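3.2 Backer retention across episodes

The second part of the analysis concerns what happened to audiences after a crowdfunded comedy series was released. We followed the four-part web sitcom Urneck, written by Aldana Retamal and produced by Godoy, from the close of its campaign to the last episode. The campaign drew 2254 backers. Each received a private viewing link, and the link logs were matched to pledge level before names were removed.

Viewing was scored per episode. A backer counted as retained if at least half of the running time was played through the link. Repeat plays were merged, and plays shorter than a minute were dropped.

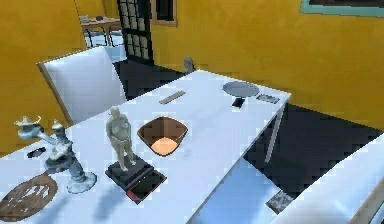 Public views were logged separately and are not used in the retention scores. They arrived through the video host, which does not separate backers from other viewers, so the two sets cannot be joined. Where we refer to public viewing below, we mean the host's totals only.

Pledge level was a weak predictor of retention. Backers who left a comment on the campaign page before release stayed longer than those who did not, at every pledge level. Long and Wijesinghe report the same pattern for Rorkida, a sketch series with a smaller budget — though their logs cover only the first 29 days after release.

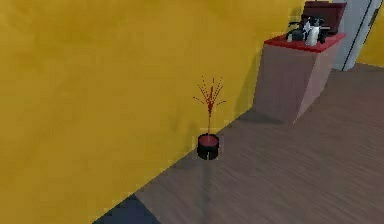

Interview data help explain the comment effect. Seven backers were interviewed by Fermín Villalba, and most spoke of the writing before anything else. Sets came up rarely. A plain yellow wall meeting a wooden floor, as in Figure 4, was considered enough for a domestic sitcom so long as the dialogue held up. Two backers said they would have accepted fewer locations in exchange for a fifth episode.

Figure 4. Plain interior with yellow wall and wooden floor.
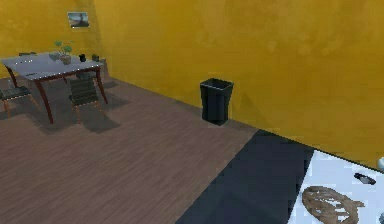

Did backers who stopped watching also stop supporting the producer? Most did not; they pledged again to Zerkby, the producer's next series, at close to the same rate as retained backers.

We therefore treat viewing and support as separate outcomes in Section 4. A combined score was tested and discarded, as it hid the backers who paid for both series and watched neither.

This site uses cookies to remember your reading preferences. Accept all | Manage settings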